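8 Jan 2024

First day back with the delivery robot team and I am wiped out, but in a good way! Ruth Marsden had the simulator running before I even got my coat off. We're still calling our little guy Pruvach (Felicidad picked it, I have no idea what it means, I've stopped asking) and the course stays the same until the end of January: cross the street, get up onto the sidewalk, go past people without scaring them.

I got put on curbs. Again. Liên Khổng thinks our edge finder is fine on straight bits and goes to pieces on corners, so we spent the whole session on one street corner in the city map, over and over and over. 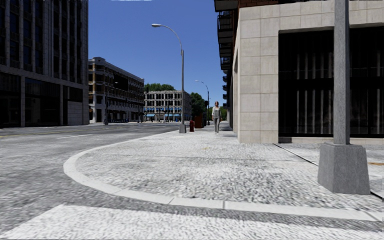

By the end we'd done 72 runs and Pruvach got up clean on 30 of them, which sounds awful until you remember where we were before the holidays. The rest it mostly just sat in the road thinking. I felt for it. Imogen wants to throw out my smoothing code and I got kind of huffy, then I read line 323 again on the bus home and, ugh, she's right. I'm averaging the curve away. I'll text her tomorrow (not tonight, I have some pride).

Freya brought the leftover Christmas cookies and got crumbs in the good keyboard. Ruth was not pleased.

Still have to write up the log and do my calc reading, and it's almost eleven. Log first. I want to try a shorter window on the averaging, maybe half of what I've got, and see if it stops cutting the corner.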